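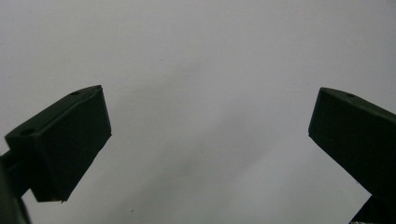
Fig. 1. The fingers wide open, nothing between them.

Session notes: finishing the hand-held grippers
Hetholm shared workshop, robot arm evening course
Notes by Hazel Lyons, 21 February 2021

Hi all. These go with the second half of the course, so I'm going to assume you have a printed set of fingers and a body that opens and closes when you squeeze it. If you missed the printing evening, talk to Toshio, who still has the files and a few spare parts in the drawer marked Flandcombe.

Where we got to

Back in November we had one gripper and a lot of hot glue. Now we have a pair, left and right, same design, and you can hold both and work over the table like you're wearing very clumsy mittens. The plan is still to collect short runs of a person doing a simple job with the grippers, then hand those runs to the arm and see what it makes of them. Everything tonight is about getting the hand-held side good enough that the runs are worth keeping.

Setting the fingers

Start with the fingers off. I know it's tempting to tweak them in place (I did it for weeks) but you'll be fighting the mount the whole time.

Each finger has small round holes along its top face. Run a screw in by hand first and feel for the bite. If it goes in crooked, back it out and try again, and please don't lean on it — printed plastic strips fast and there's no getting it back. Snug is plenty. When Nkrumah did his first pair he used the drill driver on the lowest setting and still went straight through, so hand screwdrivers only from here on!

Then open the gripper all the way and look straight down between the tips over something pale. A bare wall works, so does a sheet of paper or the white board. Against a light background the fingers go nearly black and you stop getting distracted by layer lines and smudges, and all you see is the outline, which is the part you care about. You want the inner faces to look like a mirror pair. One finger sitting a bit lower in the camera view isn't a fault by itself, it can just be how the camera is tilted. What you don't want is one face leaning when the other is upright.

Close it slowly on a strip of paper and tug. Even drag from top to bottom means you're good. If the paper pivots, loosen the finger on the side it pivots toward, nudge, snug it up again, and give it another go. I usually need three or four tries and I've been doing this a while.

Knocked corners are fine, by the way. A little nick on a bottom edge won't change your grip. A crack running out from a screw hole will, so reprint that one.

What the gripper camera should see

Before you start a run, hold the gripper up and check its view. Both fingers should be in there, one each side, with plenty of clear space in the middle. You may lose the outer end of one of them off the side and that's okay, as long as both inner tips are showing. Your shirt will creep into a bottom corner sometimes. Kazue rolls her sleeves up, I mostly forget.

Little dark specks are worth a second look. Wipe the lens, then check again. If a speck moves with the gripper it's on the lens, and if it stays with the wall it's on the wall and you can leave it alone.
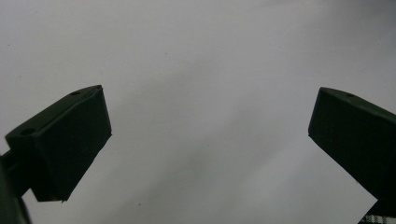 Laying out the table

The board goes on the wooden tabletop and covers most of it. Leave a strip of wood along the far edge so you can tell at a glance if the board has slid. The aluminum rails down the left and right are part of the frame, so don't rest your elbows on them and don't hang your coat on the posts (Eugeniusz, I'm looking at you).

Cables are still our weak spot. Each gripper has its own, coming off the back, and you want it to fall away from the work:

Right hand: let the cable drop down past your wrist.
Left hand: send it out toward the left rail.
Give yourself enough slack to reach the far edge of the board without a tug.
Keep your feet clear of the power strip on the floor. We lost a whole run to that last time.

The actual job

We're sticking with small, light things for now. Clear plastic is a mean choice, I'll admit. It's hard for the camera and it squashes if you squeeze too hard, but that's sort of why I like it as a test piece. If you can pick it up and set it down without crushing it, your squeeze is gentle enough for nearly anything else on the shelf.

Work with one hand and park the other. By park I mean hold it open and still near your own corner of the board, not waving about. Go slower than feels natural. Pause before you close, pause again before you let go.

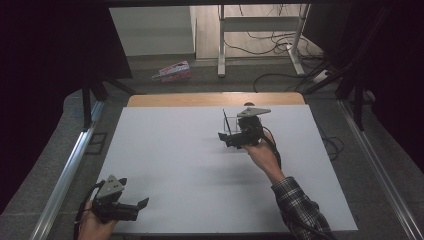 Fig. 3. Right gripper at the clear container, left one held open near its corner.

How many runs

I'd like 12 good runs from each of you. A run is good if you started with the fingers open, did the one job, and ended with the fingers open. If you sneeze or drop something, bin it and go again. Write the run number in the Takeda notebook along with which hand you used, even if you're sure you'll remember. Our folder is up to 1,401 clips now and a fair few have no hand written down, so Kazue and I spent an evening squinting at thumbnails and guessing.

For next time

Bring your spare fingers, a small screwdriver that fits, and a plain long-sleeved top if you have one. Read the Drernham handout on naming files, pages 6 to 13. Toshio has the key to the cupboard, and the grippers go back in there with the fingers open and the cables coiled loosely.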